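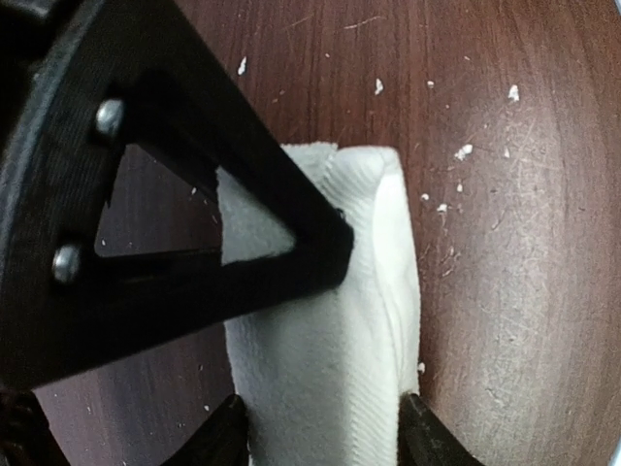
Gripper and folded white towel, Clarnell cell.

Equipment plan and spending, towel folding work — progress report to the Brutham fund
February 21, 2022
By the Cunero project office

Short one this time, the quotes came in late and we wanted them in before it went out.

Where we are. Folding work goes on at Clarnell, terry towels. Two-arm cell is the one we budgeted in round one and we're not asking for changes to it. Wear parts are the thing we got wrong. Fingers, wrist cables, screws — we had one line for all of it and it was too small. New plan splits it into separate lines so you can see what goes where.

Spent so far on spares: $335. All from the small parts line, nothing moved over from travel.

Table top. Scratched up now. Want to price a replacement surface, plus a hand vac, there's always white bits on the wood. Cheap stuff but it was never in the budget so we are flagging it. 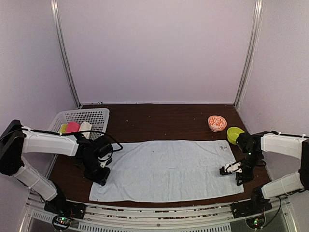
Page last changed: February, after the January figures were corrected

Second cell. This is the big ask. We'd like to buy a matching pair of arms, same rail mounting, same white walls. Matching matters to us for spares, one box of parts for both cells. Nedelcu quoted $3000 for the frame, rail and wall panels, arms not included. Delivery is 6 weeks from order. Arms quote still out, will foward it when we have it.

We did look at used arms. Cheaper up front, no warranty, and the cables would need redoing. Leaning no.

Also need to plan for power. A second cell on the same circuit is probably fine but the building wants it checked first and that has to come out of somebodys budget. Ours, we assume. Please say if not. 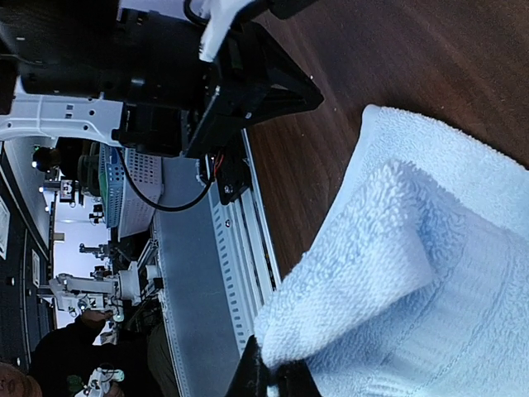

Towels themselves are close to nothing, a few dollars, and we'll keep buying different colors out of the general line. Bowls and baskets same.

What we need from you: a yes or no on the frame order, and OK to split the spares line. The Nedelcu price holds for 4 weeks. Training hours for new operators are in the next report, didn't get to them.

Comments (3)

gridline: does the 3000 include shipping?

Cunero office: No, shipping is extra. Will add it to the sheet.

pm_brutham: Splitting the spares line is fine with us. Frame order has to wait for the arms quote, can't approve half a cell.

Contact the Cunero project office | © 2022 Cunero | Back to top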